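Speaker notes: A hand-held gripper for collecting demonstrations, built in a shared workshop
Evening session, 40 minutes including questions

Slide 1. Title

Introduce the project by name. Zollidow is the gripper, Eter is the logging software, and the two are versioned separately. Say this early. At the last talk several questions mixed them up.

State the scope. The talk covers the mechanical build, the camera mount and the jaw lining. Training is out of scope except where it changed a hardware decision.

Slide 2. What the tool has to do

A person holds the gripper, does a task with it, and the camera on the body records the task from the gripper's point of view. The same jaws go on the arm later. Whatever the camera sees in the hand should match what it sees on the arm.

Requirements as written in February:
Jaw geometry identical on both versions.
Camera position fixed relative to the jaws, with no adjustment in the field.
Weight under 600 g with the cable attached.
Every part printable on the shared machine at Skandell, or available from a normal hardware supplier.

We met the first, second and fourth. The weight target was met only after the second housing. Mention that the cable was left out of the first weighing, so the early number on the project page is wrong.

Slide 3. Housing

The housing is gray and matte. The first print was glossy and threw ceiling light straight back into the lens. Sanding helped a little. Changing the filament fixed it.

Walk through the split line. The body is two shells joined by screws from the underside. Earlier versions used snap fits, which loosened with repeated opening. Threaded inserts go in with a soldering iron, and the holes need to be printed slightly undersize. If anyone asks for the exact hole size, point them to the drawing — it depends on the insert brand.

The housing rises on one side to clear the hand. This costs some of the view on that side. We accepted it.

Slide 4. Jaws and lining

The opening is a V. Flat parallel jaws were tried first and were better on boxes, worse on anything round. Bottles and tool handles made up most of the task list, so the V stayed.

The lining is dark and rubbery for two reasons. Grip is one. The other is that a light lining confused the exposure whenever the jaws closed near the lens. Pale silicone looked good on the bench and was dropped after one day of recording.

Replacement interval: we change the lining after 300 closing cycles under load, or when the edge starts to lift. The adhesive fails before the rubber does. Clean the seat with alcohol and leave it overnight under a clamp.

Slide 5. Lens and field of view

The lens is a wide fisheye. It gives a circular view with black around it, and straight lines bend outward. We do not correct this before saving. Eter stores the raw frame and applies the calibration on reading. If the calibration is redone, old recordings can be read with the new values.

The width matters for tracking. When the jaws are close to a plain tabletop, the tabletop gives the tracker very little. The ceiling, windows and shelving at the outer part of the view carry most of the position estimate. With the narrower lens we lost tracking whenever the tool was pointed at an empty surface.

Leave the next picture up while covering the points after it. The body takes most of the lower half, with the jaw opening in the middle. The rest is room: beams, three rectangular ceiling lights, the black window frames at left.

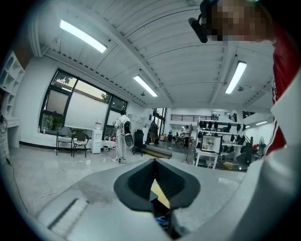 Slide 6. Problems with the room

Lights. Fluorescent fixtures flicker, and the flicker shows as bands if the exposure time is wrong. Lock the exposure to a multiple of the mains period. Automatic exposure was the cause of our worst batch.

Floor. A glossy floor reflects the ceiling fixtures. The reflections move as the camera moves, and the tracker treats some of them as fixed points. Eter now rejects features that disagree with the rest of the frame. It does not catch all of them.

People. A wide view takes in whoever is working nearby. Moving people are poor reference points, and faces have to be pixelated before a recording is shared. Budget time for this. The automatic pass misses faces near the edge, where the distortion is strongest, and those are checked by hand.

Windows. A blind over the lower panes reduces the contrast problem. Foliage outside moves in wind, so we mask the upper panes in the tracker settings.

Slide 7. Cable and power

The cable leaves from the rear of the housing with a strain relief printed into the shell. Version 1 had no strain relief and broke at the connector. Version 2 had a clip, which people removed. Version 3 has it as part of the shell.

Keep spare cable off the floor where the operator walks. A pull on the cable during a recording shows up as a jump in the position data, and the whole take is lost.

Slide 8. Printing and assembly times

Skip this slide if running late. The table is in the handout. The long item is the lower shell, printed flat side down with supports in the jaw channel only.

The screw kit comes from Kerekes. Any M3 kit will do.

Slide 9. Open items

The jaw return spring is still chosen by feel. A measured closing force is needed before the arm version is frozen.
Calibration drifts if the lens is refocused. A locking ring is drawn but not printed.
Left-handed use blocks part of the view. A mirrored housing is on the list for after the arm version.

Questions. Have the spare jaws and one worn lining on the table to pass around. The files go up on the workshop page on Friday.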